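**¿Por qué se me corta el caramelo al añadir la nata?**

Vinh Âu

Hago caramelo salado con 300 g de azúcar y 100 g de mantequilla. Al echar la nata se forman grumos duros en el fondo.

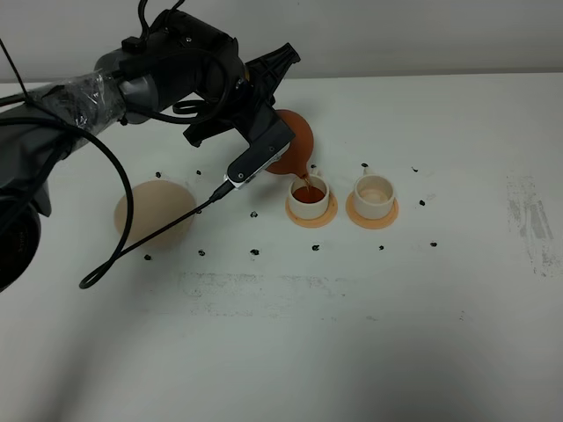 He probado con dos cazos distintos y pasa lo mismo. La nata va directa de la nevera.

**Phúc Lương**

Calienta la nata antes, sin que hierva, y échala en tres veces, con el cazo fuera del fuego. Si quedan grumos, vuelve a fuego bajo y remueve hasta que se deshagan – a mí me llevó 12 minutos la última vez. La mantequilla, al final y en dados.

**Tullent41**

Yo lo compro hecho. Pero lo de la nata fría me suena que es malo, sí.

**Irncombe**

De acuerdo con Phúc. Cuela si queda algún cristal.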